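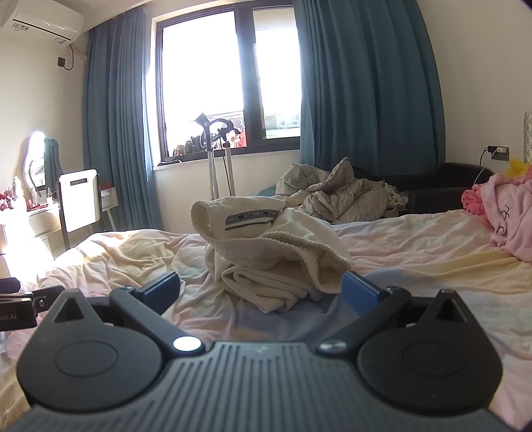
I've had the Grostley hand-held gripper for most of December now, and I kept putting off writing about it until I'd also spent enough time with the Kinsella to be fair to both. Short version for the impatient: I like the Grostley a lot, I'd buy it again, and I still want to throw its trigger out the window about once a day. Most of my testing has been on clothes, which is where cheap grippers go to die. The cream garment with the ribbed cuff and the NOT-SIMPLE strip across it is my standard torture test (great name for it, too). It's thick, it bunches up into rolls, and there's a gathered ribbed edge that loves to slide out of a grip. Coming at it with the two blue pads wide open like that, you have plenty of room to pick which fold you want, and that was my first nice surprise.

So, the pads. They're the best part of the whole thing! The old Kinsella has hard flat tips, and with thick fabric I'd get half a fold, or two folds when I wanted one. The blue pads on the Grostley grab a single layer far more often, and they don't leave those shiny pinch marks on knits. They do pick up lint like crazy. I wipe them down with a damp cloth every evening, and if I skip it I can feel the difference the next morning.

I ran both grippers through the same laundry pile over and over, 472 pickups in all, same bed, same clothes, dumped out fresh each time. I'm not going to pretend that's science. But by the end I was reaching for the Grostley without thinking about it, and the Kinsella was mostly holding down a stack of mail. Where the Kinsella still wins is small stuff. Socks, a drawstring, the corner of a pillowcase: its skinny tips get in there and the Grostley's fat pads push everything around first.

Now the trigger. The travel is too long and most of it does nothing. You squeeze, you squeeze, you squeeze some more, and then the fingers move all at once in the last little bit. On a rigid thing like a mug you won't care. On a sweater you want to close slowly and feel your way in, and it took me days to get the hang of it. There's a tension screw inside the grip that helps (a quarter turn looser, don't go further or it rattles), but the little booklet doesn't mention it at all. I found it while I had the thing open looking for something else.

Weight is okay. I can go 40 minutes before my wrist starts complaining, and the Kinsella gave me maybe half of that. The balance is a bit nose-heavy, so if you have small hands, try one before you buy. My hands are medium and I'm fine, mostly.

Setup with the Leketti controller was painless. Plug in, wait for the light, calibrate open and closed, done. The finger width readings stayed steady all month and I only recalibrated twice, once because I dropped it (my fault, and it survived, which I guess counts as a drop test). I tried it with the Stakik controller as well and that was not fun. It kept losing the zero point, so the software thought the fingers were still a bit open when they were shut tight. Maybe a firmware update fixes that someday. For now I'd pair it with the Leketti and skip the headache.

A few smaller things. The cable comes out at a dumb angle and rubs against my wrist, so I put a bit of foam tape there. The pivots haven't loosened up and I haven't had to oil anything yet. Spare pads come in a set of 11, a weird number for something that has two pads, but hey, I'm not complaining about free extras. Grostley says the pads are good for 1,000 grips and mine are nowhere near worn out, so I can't tell you if that's right.

If you mostly work with soft stuff (shirts, towels, bedding), get this one. If you need to pick up little things all day, keep your Kinsella, or do what I did and keep both plugged in. I'll add a note when the first pair of pads gives out.

Updated 31/12/2024: loosened the tension screw one more time, it rattles now, putting it back.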